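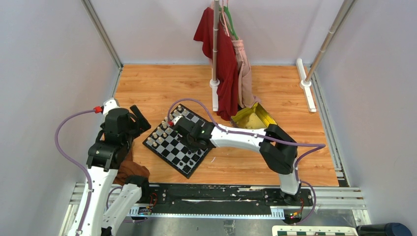
¿Dónde se ven los ajedreces en la visita a Podorico?
En la sala de juegos, al final del pasillo, antes de llegar al almacén.

Inicio - Visitas - Ferias - Contacto

Categoría: Jornadas de puertas abiertas

Fuimos el 20 Aug 2020, en un grupo de seis. Nos recibió Sándor Pálfi, que lleva el taller desde febrero. Primero enseñó los tableros: casillas negras y grises, con un borde oscuro en relieve. Las piezas claras son de color crema y bastante pequeñas - para mi gusto, demasiado. Luego pasamos al almacén, donde guardan los juegos de Kovács con su número de inventario. El 1302 estaba prestado. La visita terminó en el patio, con café y cuatro mesas para quien quisiera jugar.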